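Unit 2: Workbench wiring, cords and mounting

Route the supply cord before fixing the strip. Leave enough slack at the housing for the cord to turn without pulling on the collar. Bend radius is covered in the Kernis notes, section 131.

Do not run the cord under a bench leg or between drawers. Coil excess length flat and tie it once.

Lab work is in room 204. Bring the completed load table.

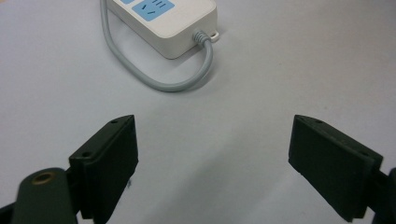

Ese Ekwueme
Instructor, Electrical Fitting

Power strip with mounting tab. The ribbed collar at the end of the housing is the strain relief; the cord leaves it in a wide loop with no knots or twists. Mark the screw position through the round hole in the tab, then remove the strip before drilling.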